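The clerk of the course at Skudier has walked the same turf circuit most mornings for eleven seasons, and the moisture figures go out before declarations close. We spoke in the kitchen of the course house in March, between the first inspection and the second. The subject was watering, and how the going is measured before a flat meeting.
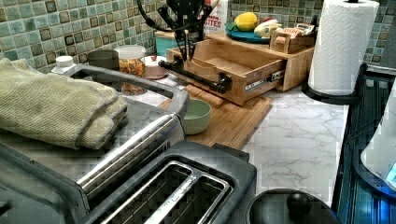
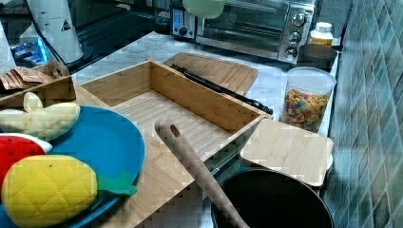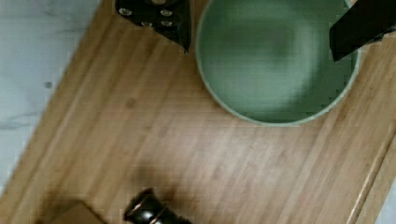 "People think the stick reading is the going," the clerk said. "It's one input. I take it with a probe, I take it again with my heel, and I look at what the last runners left behind them."

The round course at Skudier measures 1,806 metres, with a straight chute joining it on the far side of the stands. Readings are taken at fixed points, three across the width at each: one near the rail, one in the middle and one wide. The rail line is nearly always the firmest early in the season and the most cut up by August. Averages are published for the round course and the straight separately. The clerk would prefer to publish the spread as well.

"If the rail is quick and the middle is slow, the average describes ground that no horse will run on. A trainer with a big, heavy-shouldered animal wants to know about the bottom bend. He doesn't much care about the mean."

The bottom bend is the difficult part. It lies over clay where the rest of the track is on sandy loam, and it falls towards the inside by less than the modern standard. Water applied evenly doesn't stay even. Until last year the course used a towed boom that put down the same depth along its whole length, and the bend was regularly half a description softer than the back straight.

The boom was replaced by a Zallico travelling irrigator with sections that can be shut off one at a time. On the bend, the inner sections are closed for the second pass. The clerk keeps a log of each application, with wind speed and the depth caught in trays set on the grass.

"We were losing a lot to wind in the afternoons. We start at four in the morning now, and the trays agree with each other much better -- not perfectly, but to within 2 millimetres across the width."

Drainage was the other half of the work. Over the winter 412 metres of new pipe went in below the bend, with gravel-filled slits cut across it at close spacing. The slits had to be topped with sand and seeded, and the inner strip was railed off from runners until the roots had taken. The clerk doesn't regard the job as finished. A second length is planned towards the chute, where the ground crosses an old ditch.

Moving the rail has its own cost. Each shift outwards adds distance to every race on the round course, and the extra has to be announced. Some 800 runners used the bend last season, nearly all of them within four horse-widths of the rail, so the fresh strip is worth having.

"Jockeys find it in one race. You move the rail out, the first one goes where they always go, and by the second they've worked out where the good ground is."

On times the clerk was more cautious. Gumede, the nearest course of similar shape, publishes its going from sectional times after the first two races. Skudier doesn't, and has no plans to.

"A slow-run race on fast ground looks like a fast-run race on slow ground. With small fields you get a lot of slow-run races. I'd rather see the hoofprint."

The going report for the next meeting, the Iner Stakes card, was due later that morning. The forecast was for four millimetres overnight, with a drying wind behind it. The clerk had decided against watering the straight and had left the bend open until after the second walk.

"If I water and it rains, I've made it soft and I'll hear about it. If I don't and it stays dry, I've made it firm and I'll hear about that. I'll go round again at eleven and put the probe in."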